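Sell the Second Bell

Our parish church in Olunholm owns two bells and rings one. The other has sat on the floor of the tower since the frame was condemned, and visitors who climb up to see the view tend to put their coats on it. I have done so myself. It is a very good height for coats.

In April the trust that looks after the building asked its members what should be done, and 14 of us bothered to reply. Most want it rehung. Gunārs Kivi wrote a moving page about the sound carrying over the fields to Berka, which I enjoyed very much, though he is too young to have heard it.

My own view is that we should sell the thing. The north aisle roof lets in rain -- a fair amount of it, over the pew where I happen to sit -- and the lead on that side has been patched so often that the patches have patches. A bell can wait on a dry floor for another century. Oak beams with water running down them can't.

I know the objections. It was cast in 1,732 pieces of gossip, as my neighbor Helju Bite puts it, meaning that every family in town claims an ancestor who paid for it. Fine. Those same ancestors also paid for a roof, and I suspect they would ask about that first.

There is a chapel at Tilahun that has wanted a bell for years and has a sound tower to put it in. Let them have it at a fair price. I would even drive over to listen, and I'd bring my own hook for my coat.
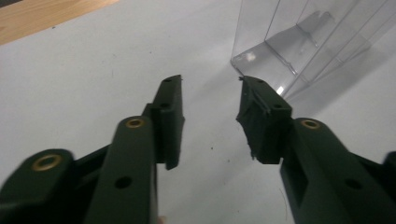

Can a church trust sell a bell without asking anyone?

Generally it can't. Permission rules vary from one church body to the next, so the trust should ask its own before it talks to a buyer.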